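11 July 2020 – by Jae-in Yeo
Filed under: Robots, Weekend tinkering

So I've spent most of Saturday steering a simulated arm around with a controller, trying to show it how to line up on a big grey part. I wanted 26 good demos and I have 14, because I keep favouring the left stick and coming in crooked! My neighbour at Gistside reckons slow is fine as long as you don't dither – the robot will learn the dithering too.
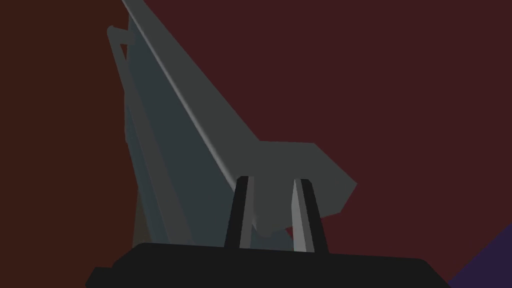 Gripper view, lower tip of the part between the two fingers.

I'll do the rest after tea, then start training.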